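15th August, shelf room

Swapped the fruit over this morning. Toshiko wanted more spread between the cubbies, so I moved things about until she stopped frowning - the pear went in the centre, the mangosteen upper right and the red one in the cubby under it. I still can't decide if the red one is meant to be an apple or a peach!

Red basket and white shelves:
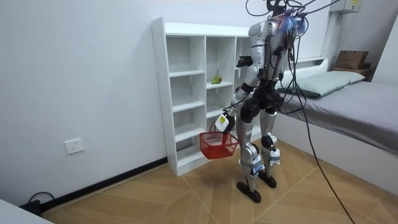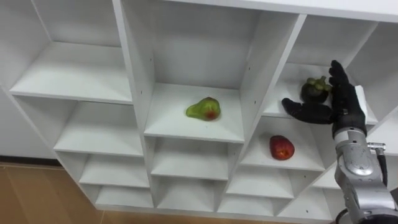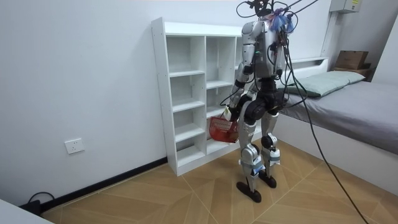
Apinya would like a second basket in another colour, and I've asked Ebihara what they've got. I'd go for the same size, as the arched handle is easy to get hold of and the big ones we had in June were a pain to store.

Minoru says the fruit box should hold 60 pieces and he's 3 short, so please check your desks and coat pockets. Shelf labels still to do - inside edge, small ones, and not the Naven stickers that leave glue everywhere.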